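Resness Dehumidifier Guide
Section 7: Setting Up Your Unit for the First Time

Thank you for bringing a Resness into your home! We know most people would like to plug it in and get on with their day, and you very nearly can, but a few minutes spent on this section will save you a good deal of fiddling later on. Have a cup of coffee handy and read it through once before you begin.

Before you start

The unit has traveled on its side more often than we would like, however many arrows we print on the carton. Stand it upright and leave it alone for 2 hours so the oil in the compressor can settle back where it belongs.

CAUTION: Do not plug the unit in during this resting time, even for a moment to see the lights come on.

Choosing a spot

1. Pick a level place on the floor, in the room that feels dampest to you. Basements, laundry rooms and bathrooms without a window are the usual ones.
2. Leave 7 inches of clear space on every side. The air goes in at the back and comes out at the top, and it needs room to do both.
3. Keep the unit well away from tubs, showers and sinks, where it could be splashed.
4. Close the windows and any outside doors. Otherwise the poor thing will try to dry out the whole neighborhood. 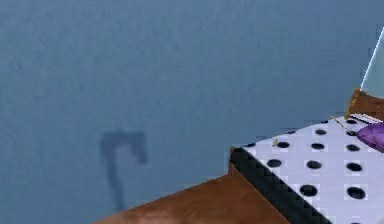

Can I leave the unit running overnight?
Most owners do. The bucket float shuts the compressor off when the bucket is full, and the unit stays off until you empty it and slide the bucket back in.

First run

5. Slide the bucket in until you feel it click. If the red light stays on, pull it out and try again a little more firmly.
6. Plug the cord straight into a grounded wall outlet. Please don't use an extension cord or a power strip.
7. Press Power, then press the Humidity button until the display reads 41. We find this a comfortable place to begin, and you can always nudge it up or down once you have lived with it for a week.
8. Let it run with the door closed for the rest of the day. A faint smell of new plastic is normal at first and will fade.

NOTE: In a tiled room, the grout can hold on to moisture long after the air feels dry, so give it a few days before you decide on your final setting. 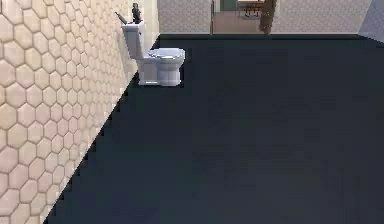 If the reading hasn't budged by the second day, check the filter first. It slides out from the back, and a surprising number of units are started up with the shipping film still stuck to it (ours included, the first time we took one home). Peel off the film, slide the filter back in with the tab facing you, and set the fan to High for an evening.

CAUTION: Never lower the setting below 35. The coils may frost over, and the unit will stop to thaw itself again and again.

Emptying the bucket and attaching the drain hose are covered in Section 8.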